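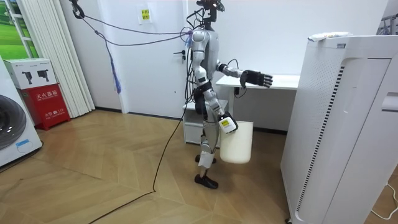 Humanoid robot on its overhead tether, with a bucket in one hand and the other hand open over a desk.

About us

Bronduron helps organisations plan and budget for robots. We work with councils, aged care providers, laundries, schools and small manufacturers that are thinking about buying a machine and want to know what it will cost them over its working life. We don't make robots and we don't sell them. We are paid by the buyer, at a fixed fee agreed at the start.

How we started

The business began as a purchasing service for commercial laundry and cleaning equipment. Clients started asking us to look over quotes for floor cleaning robots, then for arms, and later for humanoids. The quotes were hard to compare. One would include training and spare batteries, the next would leave out freight. We wrote a standard costing sheet so that every quote could be set out the same way, and most of our work has grown from that sheet.

We now keep 22 costing sheets, one for each class of equipment we cover. The humanoid sheet is the longest.

What we do

Needs review. We visit your site and talk to the people who do the job now. We write down the tasks you want done, how often they come up, and what happens when they don't get done. Some reviews end with a recommendation to buy an ordinary trolley or to change a roster, and we are happy to write that report.

Whole-of-life budget. We set out the purchase price, freight, import charges, insurance, electrical work, floor repairs, software fees, spare hands and batteries, staff training and disposal. Each line shows who gave us the figure and when. Lines we can't confirm are marked as open, and we leave them open until we have a written answer.

Room planning. A robot that walks needs more than the space it stands in. We look at ceiling fixings for a tether, cable runs, door widths, floor finish and where people will stand while it is working. Ceiling work is the item most often missing from a first budget. If the building is leased, we ask the landlord early.

Quote comparison. We send your requirements to suppliers and put the replies side by side. You see all the replies, including the ones we don't recommend.

Trial support. We help you write a short list of tasks for a supplier's trial, using your own rooms and your own objects where we can. Carrying a bucket or reaching over a desk will tell you more about your site than a prepared stage show. We record the results and you keep the records.

How we plan a purchase

Most projects run through four stages: review, budget, trial and order. You can stop after any of them and pay only for the stages you have used. We ask for a decision in writing at the end of each one so that the budget holder knows what has been approved.

We suggest that clients hold back part of the budget until the equipment has been in use for a while. Hands, covers and cables wear out, and the rate of wear depends a good deal on the work. A supplier's parts list is a starting point. If your finance team needs the money committed within one budget year, tell us at the first meeting, as it changes the order in which we do things.

Leasing is sometimes the better choice. We cost both options on every job over $40,000 and show the working.

Our tools

Ukden is our costing workbook. It holds the standard sheets and prints a one-page summary for boards and managers. Clients get their own copy with all formulas unlocked.

Bulari is our booking and records service for trials. It keeps task lists, notes, photos and supplier replies in one place. Access for your staff is included in the trial fee and stays open for a year after the trial ends.

Where we work

Our office is in Lowther. We travel to regional sites and charge travel at cost. Needs reviews can be done by video for smaller jobs, but we won't sign off a room plan without seeing the room.

Independence

We take no commission, referral fee or discounted equipment from any supplier. Staff may not hold shares in a company whose products we are assessing. If a conflict comes up in the middle of a project, we tell the client the same day and offer to hand the work over.

Contact us

The office is open weekdays. To book a first meeting, write to Bronduron, PO Box 3921, Lowther. Please include a short description of the work you have in mind, the size of the room and the date your budget closes. Bookings for needs reviews in the new year are open now.

Page last updated Friday, November 22, 2024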